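Flasthorpe Wreck Trail
Pre-season safety and condition checklist, with comments

Survey date: 6 December 2021
Sites covered: Davolden (main wreck), Flasthorpe reef blocks, shore entry and mooring field
Next full check due: April, before the buoys go back on

Items are marked OK, WATCH, ACTION or CLOSED. Comments were written on the boat and tidied up afterwards. Where an item has carried over from the last check, the old comment has been dropped unless it still matters.

SECTION A – SURFACE AND MOORINGS

A1. North mooring block, position
OK. Block has not moved. Scour on the seaward side is a bit deeper than before but the base is still fully seated.

A2. North mooring, riser chain
ACTION. Wear on the bottom links where they drag on the block. Replace the lowest length before any vessel ties up. The shackle pin is moused and sound.

A3. South mooring block and chain
OK. Chain was renewed last season and shows little wear.

A4. Pick-up lines and buoys
CLOSED. Removed for winter. Both buoys are in the Dredton store. One needs its number repainting.

A5. Marker for the no-anchor zone
WATCH. Light working, top mark bent. It can still be read from a boat at normal distance. Straighten or replace in April.

A6. Anchor damage within the zone
ACTION. Fresh drag scar across the sand and into the edge of the seagrass, west of the south mooring. The scar ends short of the wreck. Report to the harbour office and add the zone to the notice at Flasthorpe slipway, where the current map is faded and the boundary can't be made out.

SECTION B – DAVOLDEN, OUTSIDE OF HULL

B1. Hull attitude
OK. Upright with the same slight lean to port. Readings at bow and stern match the last set.

B2. Seabed at the stern
WATCH. The hollow under the rudder has opened up enough for a diver to get underneath. Nobody should. Add a line to the briefing card.

B3. Deck rails, port
ACTION. The midships section is loose at two welds and moves by hand. Cut away and lift. Check for soft coral first and relocate anything that can be moved.

B4. Deck rails, starboard
OK. Solid, heavily grown over with sponge and hydroids.

B5. Mast stump
OK. Clean cut, no sharp edges. Fishing line wrapped round the base was removed during the dive.

B6. Discarded fishing gear
ACTION. A piece of trawl net is caught on the bow and hangs down over the hawse pipe. It was too large to take off with hand tools on one tank. There were live crabs in it, which were cut free. This needs a planned lift with two pairs and bags, and should be done ahead of everything else in Section B. Until then the bow is out of bounds.

B7. Paint and coatings
OK. No flaking sheets seen. Samples were not taken this time.

SECTION C – DAVOLDEN, ACCESS OPENINGS

C1. Wheelhouse, both doors
OK. Doors were taken off before sinking and the openings are clear. Daylight visible from every point inside.

C2. Hold, main opening
OK. Edges rounded and covered in growth. Silt on the hold floor is deeper at the forward end and lifts easily.

C3. Hold, side cut-outs
WATCH. The aft cut-out on the port side is narrowing with mussel growth. Still passable but close to the minimum width. Measure again in April and clear if needed.

C4. Engine room grille
ACTION. One bar has rusted through at the top. A small diver could squeeze in and would have no second way out. Fit a replacement bar or a plate. Temporary cable ties are on it now and they are not a repair.

C5. Cables and pipework inside
OK. Nothing hanging in the swim-through route.

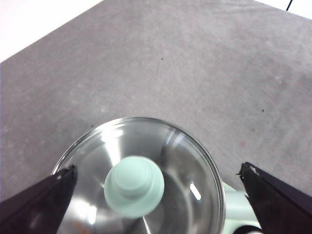
C6. Guide line through the hold
ACTION. Chafed where it passes the second frame. Replace the whole line and do not join a new piece in. The line runs on the starboard side, and the briefing card still says port, so correct the card at the same time.

C7. Entry warning plates
WATCH. Legible once brushed. Growth comes back within weeks in summer, so add brushing to the routine dive list.

SECTION D – REEF BLOCKS

D1. Stability of stacked blocks
OK. The stacks in rows one to three are locked in. Row four has settled unevenly but did not shift when pushed.

D2. Gaps and holes
WATCH. Two of the larger holes in row four face each other now that the blocks have settled, and make a tunnel. It is short but tight. Keep the training groups to rows one and two.

D3. Loose material
OK. Some broken shell and a few fist-sized lumps of concrete. Nothing that would roll.

D4. Growth plates
OK. All plates present except one, which had come off its bracket and was found on the sand beside it. Refitted with a new bolt.

D5. Fish and other life, short note
This is a safety check and not a count, so please don't quote it as one. Bib and pollack over the blocks, a conger in the usual pipe, plenty of dead man's fingers on row one. Sea squirts were thick on the newer concrete. The full wildlife survey is done separately and the form for that is different.

SECTION E – SHORE ENTRY AT FLASTHORPE

E1. Slipway surface
ACTION. Weed on the lower third, very slippery. Needs scraping and a wash down. The grit strip put in on the left side has worn smooth.

E2. Handrail
OK. Firm along its full length. Surface rust only.

E3. Steps beside slipway
WATCH. The bottom step is undercut. It takes weight for now. Ask the council to look at it along with the sea wall.

E4. Life ring and throw line
ACTION. Ring present, line missing. A spare line was fitted on the day, but it is shorter than it should be. Order a proper one.

E5. Emergency information board
WATCH. Phone numbers correct. The grid reference given is for the car park and not the slipway. Change both the board and the card in the boat.

E6. Parking and trailer space
OK. Space for the ambulance was clear at the time of the visit.

SECTION F – BOAT AND EQUIPMENT (JOSHI)

F1. Oxygen kit
OK. Cylinder full and in test. Masks in sealed bags. Spare washer added to the lid pocket.

F2. First aid kit
ACTION. Burn dressings and eye wash out of date. Everything else fine.

F3. Radio
OK. Check call answered first time. The handheld spare holds its charge.

F4. Diver recovery ladder
OK. Locking pins both present. The left one is stiff and wants grease.

F5. Flares
WATCH. In date until the spring. Replace before the season opens and hand the old ones in properly.

F6. Lifting bags
ACTION. The large bag has a slow leak at the dump valve. Do not use it for the net lift in B6. The two smaller bags held air overnight.

F7. Engine kill cord
OK. Tested, and a spare is on board.

SECTION G – MONEY AND ORDERS

Quotes in hand, all in pounds:

Chain, shackles and fitting, north mooring: 2,379
Net lift, including second boat for the day: 1,455
Guide line and clips: 100
Throw line for the slipway: 67

The chain and the net lift come out of the site fund. The other two can go through the normal account. No quote yet for the engine room grille. The Dredton yard wants a template first, so whoever goes in next should take a board and trace the opening.

SECTION H – RESTRICTIONS UNTIL FURTHER NOTICE

Bow of Davolden closed to all divers until the net is off.
No boats on the north mooring.
No training dives inside the hold until the guide line is replaced.
Rows three and four of the reef blocks for experienced pairs only.
Shore entry at Flasthorpe by the steps and not the slipway, unless the weed has been cleared.

Visibility on the survey was good for the time of year on the first dive and poor on the second, after the tide turned. B6 and C4 were both looked at on the second dive, so the measurements for those should be taken again. The stern was seen only on the first dive.

Please send corrections before the April check, with the item number at the start of the message.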